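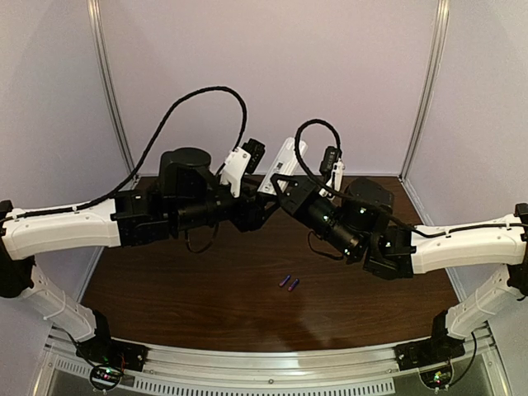

Two-Arm Bench Build: Project Report
2024-03-29

My project this term was called Stiranico, and the idea was simple enough to fit on a sticky note: get two small arms to pass a part between them without me touching anything. I built it in the shared workshop at Wosine, mostly in the evenings, and I'd guess half of that time went to hunting for the right size hex key.

The arms clamp to the front rail of the box, one on each side. I first had them bolted to the tabletop (bad idea!) and every time I wanted to move a base I had to drill new holes in a perfectly nice piece of wood. With clamps I can shift a base in a minute or two, though I then have to redo the calibration, so I don't do it for fun.

Cables were the big headache. My first ones were too short and pulled tight whenever a wrist turned, so I swapped them for longer ones that loop up over the wrist. They look a bit silly but they don't snag. Each arm has its own camera at the wrist and I wrote the matching code on top of Pireck, a little library another group in my program put together.

For test parts I used short purple cylinders. They roll, which I really should have thought of – a block would have been so much easier – but by then I had all my settings tuned for them.

I ran 100 handovers and 33 of them worked. Not great! Most of the misses came from the grippers closing a hair too early, and a few were just me forgetting to restart the right arm. Next up is a softer fingertip, plus a proper wait step before the first gripper lets go. The build log and parts list are in the Zamani folder.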